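# Chapter 6. Storage Locations and Slotting

Chapter 5 treated the receipt of goods up to the point at which a delivery is checked, counted, and accepted. The present chapter takes up the next decision, the choice of a place for each item. In small and medium stockrooms this decision is often left to the person holding the item. The results are acceptable while the stock is small and the same people work there every day. They become poor when the number of items grows or when a second shift is added.

The term *location* is used here for the smallest addressable unit of storage. A location may be a pallet position, a length of shelf, a bin, or a compartment within a bin. The term *slotting* means the assignment of items to locations according to a stated rule. A rule that exists only in the memory of one employee is not a slotting rule for the purposes of this book.

## 6.1 Fixed and Open Locations

Under a fixed system, each item has one location, which is held for it even when the item is out of stock. Under an open system, any item may be placed in any free location of suitable size, and the record is updated at the time of placement. Most stockrooms use a mixture. Fast-moving items are given fixed locations near the point of issue, and reserve stock is placed in open locations farther away.

The fixed system wastes space. If each location must be large enough to hold the maximum stock of its item, and stock falls evenly from that maximum to near zero between deliveries, then on average close to half of the assigned volume stands unused. The open system recovers much of this volume but depends entirely on the record. An item placed in an open location without an entry is lost until it is found by search or by a full count.

Sang Phan's study of the Grundwood spare parts store, used throughout Part II, gives a clear case. The store held 1203 items under a fixed system that had not been revised since it was set up. Of these, 77 accounted for more than half of all issues. Only 23 of the 77 were kept in the two aisles closest to the counter. The remainder were spread over the building in the order in which they had first been purchased.
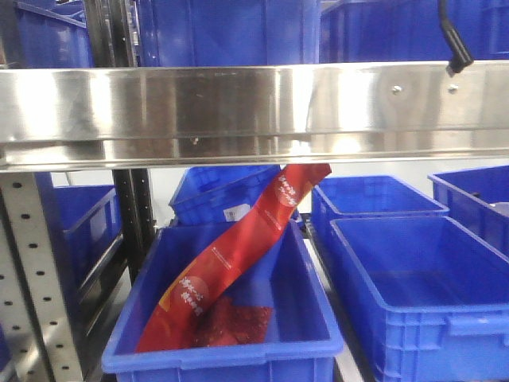

The purchase-order layout is common because it requires no planning. A new item goes to the next free location, and the sequence of locations comes to follow the history of the firm. Its one advantage is stability, as long-serving staff learn it well and seldom need the record. This advantage is lost with staff turnover, and it does not shorten walking distance for anyone.

## 6.2 Measures Used in Slotting

Three measures are used in this chapter.

**Issue frequency** is the number of times an item is requested in a given period, without regard to quantity. A request for one gasket and a request for forty gaskets each count as one issue, as each normally requires one trip.

**Cube** is the volume occupied by the normal maximum stock of an item, including its packaging and any clearance needed to remove it by hand.

**Cube-per-issue index** is the cube divided by the issue frequency. Items with a low index are small relative to the activity they produce, and they are placed closest to the point of issue. Items with a high index are placed farther away.

The index should be calculated over a period long enough to cover seasonal changes. At the Durel site, a first calculation based on May alone placed cooling system parts in the best locations and heating parts in the worst. The order was nearly reversed when a full year of records was used. Where a full year is not available, the planner should state the period used and schedule a second calculation.

## 6.3 Height and Reach

Distance along the floor is only part of the cost of an issue. Items between knee and shoulder height can be picked without bending or stretching. Locations above and below this band take longer to reach and carry a greater risk of strain. Heavy items belong in the lower part of the band. Light, rarely issued items may be placed on upper levels if a suitable step or platform is kept nearby.

Jurgita Uibo proposed a simple correction for height in her work at Adomaitis. Each level outside the band is treated as if it lay a fixed number of paces farther from the counter, and the corrected distance is used for ranking. The size of the correction is set by timing a sample of picks. Her sample consisted of 160 picks, divided evenly among the levels. The method is described in full in Section 6.7.

## 6.4 Addressing

Every location requires an address, and the address should be readable from the position in which the picker stands. A four-part form is used in this book: aisle, bay, level, position. Levels are numbered from the floor upward, so that a level added later at the top does not alter the addresses beneath it. Letters and numbers should alternate between parts where possible. The letters I and O are omitted, as they are easily misread.

Labels belong on the fixed structure. A label attached only to a removable container travels with the container, and the address becomes false when the container is moved. The Kamimton exercise at the end of this chapter includes a partial location list in which several errors of this type must be found and corrected.

Sections 6.5 and 6.6 apply the index to a single aisle and then to a complete stockroom. Readers who have not worked through the frequency tables in Chapter 4 should do so before continuing.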